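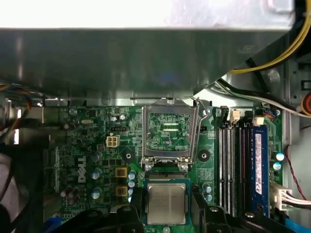

Chapter 6
Working Inside a Desktop Computer

A desktop computer is built from parts that were made to be taken out again. The processor sits in a socket. The memory stands in slots. The power supply is a metal box that can be removed and swapped for another one. This chapter covers the processor and its socket first, then the power supply, and ends with the order in which a case should be opened and closed.

You should already know the names of the main parts from Chapter 2. If you do not, go back and read it with the case of an old machine open beside you. Any office desktop will do. The practice units sold by Flenon for school workshops are laid out much the same way as the ones people throw out.

6.1 The processor and its socket

A processor looks like a small square tile. One side is a metal plate called the heat spreader. The other side is covered in contacts or pins, depending on the type. In the type used in this chapter, the processor has flat contacts and the socket has the pins. The pins are thin springs. They bend easily, and a bent pin is hard to straighten.

The socket has a load plate and a retention lever. With the lever raised, the plate swings up and the socket is open. The processor is then lowered straight down. It should never be slid or pushed. Notches in its edge match small tabs in the socket, so it fits only one way. When it is seated, the plate is closed over it and the lever is pressed down and hooked. Closing the lever takes more force than most students expect.

Hold a processor by its edges. Do not touch the contacts. Keep it level as you bring it to the socket, and look at it from the side before you let go. If it rocks, lift it off and start again.

Some boards have round mounting holes near the socket. These take the heatsink, and they should be left clear until the processor is in.

6.2 The power supply

The power supply takes current from the wall and turns it into the lower voltages that the board and drives need.

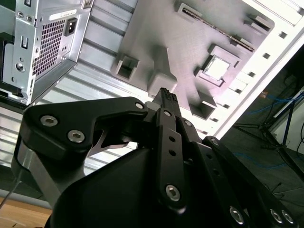 Its back face shows on the outside of the case, where the power cord plugs in. Air passes through a grille, and dust collects there over time. Clean the grille from the outside with a soft brush before you open anything.

Unplug the cord before working in the case. A power supply can hold a charge after it is unplugged, so its own cover stays closed at all times. Nothing in this book asks you to open one. A faulty unit is replaced whole.

Words to know: heat spreader, load plate, retention lever, mounting hole, grille.

Section 6.3 begins on page 123 with removing the side panel. The Jekuna parts chart is on page 361.

97 shares | 2 comments

Comments

uder_bench
Used this with my evening class. The part about looking from the side before letting go saved us at least one socket.

mtk
Is the Huttunen workbook still sold with this edition? My copy came without it and the exercises for 6.1 are in there.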